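Lecture 4: Woven and tufted floor coverings

Please read these notes together with the Willeck handout from October.

In a woven carpet the pile and the backing are made at the same time on the loom. In a tufted carpet, needles push the pile yarn into a backing that already exists, and latex holds it in place. Tufting is much faster. The Sundholm mill bought its first tufting machine in 1955, and at that time it had 70 looms.

Pile weight is not the same as total weight. Students mix these two every year. In the Gilden sample book, quality 159 is a loop pile, also when the label says only "tufted".
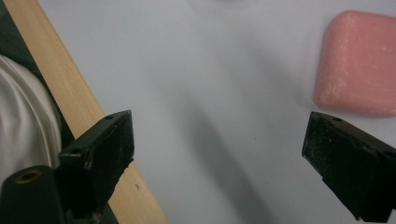

For the wool and nylon blends, compare the recovery of the pile after loading. Bring your table to the next seminar.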